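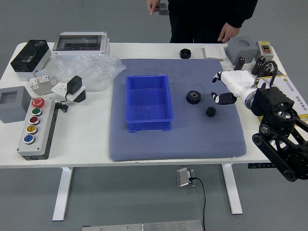 May 21, 2026

Review: Ostora Tinted Moisturizer, second tube

I have now completed two tubes of the Ostora tinted moisturizer and consider it suitable for an update. The formula remains light, and the shade has stayed consistent between purchases. Coverage is modest. Redness along the nose still requires a small amount of the Himen corrector, applied with a finger and left for five minutes before powder.

I compared it with the Postma skin tint, which I wore through last August. The Postma product offered more coverage but gathered at the hairline in humid weather, and I did not repurchase it.

Readers have asked about removal. The Birkier cleansing balm takes it off in one pass, although mascara needs a second. I will review the balm separately once I have finished the jar.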